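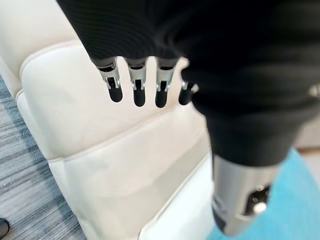 Seat and all, at the Flinard open day in Roltov.

I'd been meaning to go to the Flinard open day for ages, and this November I finally got myself on the right bus. It's a 20 minute walk from the stop if you miss the turning by the garage (I did), and I arrived pink in the face and very ready to sit on something. Which was lucky!

Flinard make covers. Covers for chairs, mostly, plus cushions and the odd footstool, and the whole place smells of wool and warm dust, a bit like my gran's airing cupboard. You go in through the shop, where everything is folded and priced and you mustn't lean on it, then up a flight of stairs to the room I'd come for, where they let you get your hands on the fabrics and ask as many daft questions as you like. I asked most of them.

The Sitport covers are the ones they're proudest of. I'd only ever seen them on the website, where they look rather flat, and I'd half decided they weren't for me. Up close is another matter. The pale ones in particular have far more going on than you'd think, and I kept going back to them when I was supposed to be admiring a mustard footstool on the other side of the room. I've got two children and a habit of eating toast in the armchair, so pale is madness, I know.

What I liked best was the change in texture. There's a bumpy sort of knit with little raised loops, then a patch where the stitches turn finer and run down in narrow columns, and next to that it goes smooth. I've knitted enough wonky jumpers to know how hard it is to get different fabrics to sit nicely side by side without puckering, and I spent a silly amount of time with my nose practically in it.

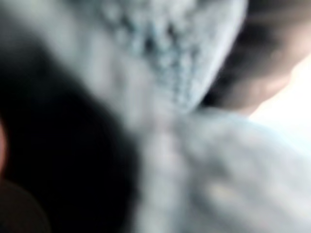 One of the other visitors told me that loopy knits are fine on a cushion but a menace on a chair if you keep a cat, and that she'd gone back to plain weave after a single winter. She also thought the grey would show less than I feared, and that I should wash a sample with my towels before spending any money.

So I bought a sample! It cost £2, and they knock that off if you order a cover later. The yarn is from Triantafyllou and they sell it by the cone as well, 750 grams at a time, which is a lot of yarn for someone with a cupboard like mine. I held one for a while and put it back.

Tea was downstairs, in proper cups, with a lemon cake that had gone by the time I queued again. Parking looked tight, and the stairs are steep with no lift that I could find, so do ring ahead if that's a problem. Take a tape measure and the sizes of your chairs too. I took neither and had to guess at my armchair by holding my arms out, and I'm now home and it's a good hand wider than I told them.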